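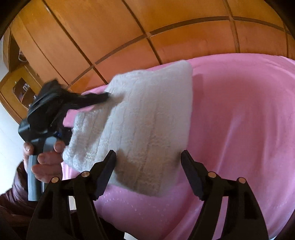

Blankets and bedspreads: the spring change

Members who rent out a room through the Ploltinby list have been asking when to put the heavy bedding away and how to store it. Most of the rooms on the list are in older houses in Mesel and Dollgate, where the upstairs stays cool well into April. Our usual advice is to leave the winter blanket on the bed until the end of that month and then change everything in one go.

The list now stands at 124 rooms. The guest comment cards from the winter mention bedding more than anything else except parking. A few guests were cold. More of them said they had a good warm blanket but couldn't find a lighter one, and ended up sleeping under their coats or under nothing. So please leave two layers in the room all year, and put the second one where a guest will see it. The foot of the bed is fine. A chair is fine too. The top shelf of a closet doesn't work well, and several cards said so.

Washing

Check the tag before anything else. Smooth bedspreads with a bit of sheen often can't take a hot dryer, and the surface goes dull or puckers along the quilting. Wash on cool with a small amount of detergent and dry on low for 60 minutes, then turn the spread over and feel the edges. The thick parts at the hem stay damp long after the middle is dry. If it still feels heavy, hang it over two lines or a stair rail overnight.

Fuzzy blankets are easier to wash and harder to keep looking nice. Wash them alone or with other blankets of the same color. Towels leave lint in the pile that takes an evening to pick out. Skip the fabric softener. Shake the blanket hard when it comes out, outdoors if you can, and brush it with the flat of your hand in one direction while it's still a little damp. Raised patterns flatten in the wash and mostly come back after a shake.

Knits should go in a mesh bag, or an old pillowcase tied shut with string. Dry them flat. A knitted throw hung from one end will be longer by morning, and it won't go back.

If your machine is small, Gallardo Laundry in Dollgate has two large front loaders and is open until 9 p.m. Members get the blanket rate, 60 cents a pound, if they say they are on the Ploltinby list. Bring your own bags, and pick up within a week or they will move your things to the back room and you'll have to ask for them.

Making up the bed

A strong color does a lot for a plain room, and it doesn't have to match the furniture. Pink against orange sounded wrong to some members when it came up at the January meeting, but the two are close enough in warmth to sit together, and white walls help. One white or cream piece next to them keeps it from getting too sweet. We would leave patterned curtains out of a room like that.
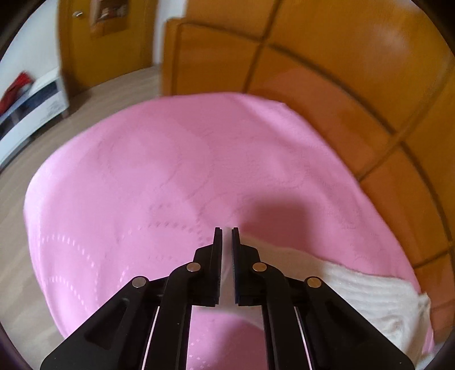
Pink blanket against orange panels, with a white ribbed knit tucked partly under it at the right.

Put the smooth spread on first and pull it straight from the foot end. If you run it up over the pillows, tuck a little under the front of them so the edge looks rounded. The blanket goes over that, loose. Guests will move it anyway. Knits look best with one end tucked in and the other left alone – folding them into a square makes them look like something for sale.

Keep bedding clear of closet doors. In a small room the bed is often so near the closet that a thick blanket catches in the door, and that's how hems get torn. Open every door once after the bed is made. Do the same with any drawers on that side.

Storing the winter things

Everything that goes away should be clean and fully dry. Give it an extra day if you aren't sure. Cotton bags are better than plastic, and an old duvet cover holds three blankets. We don't recommend vacuum bags for anything with a pile or a raised pattern. They save space, but a few members had blankets come out last fall with creases that were still there in December.

Write what's inside on a luggage tag and tie it to the bag. "Pink, double, fuzzy" is enough. Put the bags on a shelf or under a bed, up off a basement floor. Open them once in midsummer and let them air for an afternoon.

Swap table

The bedding swap will be in the Mesel hall again in May, from 10 a.m. to noon. Bring blankets, spreads, throws and pillow covers, washed, with the size pinned on. No pillows and no electric blankets, please. Each household can take as many pieces as it brings, up to 7. Last year we ran short of doubles and had far too many crib blankets, so if you have a double you never use, we'd like to see it. Anything left at noon goes to the shelter in Dollgate.

The side door of the hall sticks. Use the front.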